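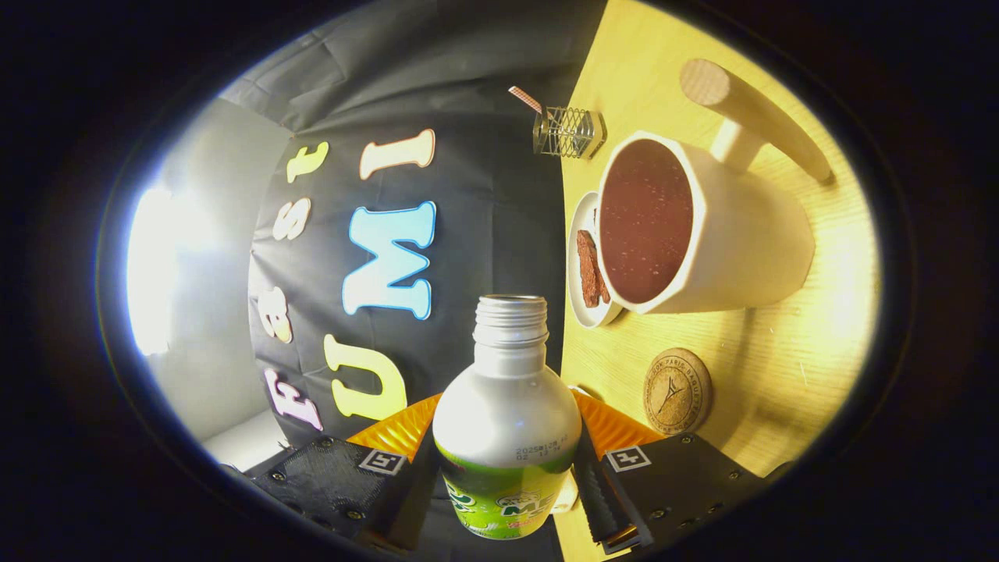
Every few months someone tells me the robot that clears the table is two years away. I've run the back of a small café for 15 years and I'd like to know which table they mean.

Holding a metal bottle by its sides, fine. I believe that part. Ribbed pads on both jaws, squeeze, lift. Now do it with the cap off and a full mug standing a few inches away, and tell me how slow you have to go.

The mug is where I'd put my money on failure. Reddish-brown liquid up to near the rim, handle on one side only. A person turns it by the handle without looking. Every machine demo I've watched uses an empty one.

Then there's the plate tucked in behind the mug with food still on it. You can't get at the plate until the mug moves, and you have to decide if whoever was eating is finished. I have seen new hires get that wrong for a month, and they have eyes and a mother who taught them.

Coasters. Flat, round, cork, lying on a wood table. Try picking one up with two stiff fingers and no fingernails. We drag ours to the edge and catch them. I'm told machines can learn that. OK, show me 500 in a row with nothing on the floor.

Someone in my replies says Pestetti already has an arm bussing tables in a hotel. I looked. It takes trays from one rack and puts them in another rack. That's a conveyor belt with an elbow.

To be fair, the Perron dishwasher loader is decent. Garnet Lévesque had one on trial at her place last September and kept it. It wants everything facing the same way, so a person stands there facing everything the same way. She likes it because that person doesn't have to bend down. Good reason! Just not the one in the brochure.

I do think the hand-held gripper idea is smarter than most. A person walks through the chore holding the same kind of claw the robot will have, and the camera on it keeps a record. At least somebody is doing the real work at a real table before they promise anything.

But look at what it leaves out. The person holding the thing still brings the shoulder, the patience, and the sense to stop when the liquid starts to rock. I'd want to see how much of that comes through in the recording before I got excited.

And they always set out such polite tables. Nice mug, little plate, room between things. Mine has a wet napkin stuck to a menu, 4 straws, a kid's shoe, and half a muffin somebody might want boxed.

A rep from Evside asked me what it would take. I said one full breakfast shift, my tables, my cups, your machine, you pay for breakage. He said he'd get back to me. That was spring.

"It only has to be cheaper than a person." Is it, though? Add the one who unjams it, the one who wipes the lens, and the evening you spend on hold with support. Voto quoted me a service plan that cost more than my dishwasher. The appliance, I mean. I wouldn't dare compare it with Luis.

Would I buy one if it worked? Sure, tomorrow. My knees are shot and closing takes forever. I'm not against the thing, I just want it to carry a full mug across the room – past people – and put it down on a coaster.

If you've got video of that, one take, normal speed, send it over. I'll watch the whole thing.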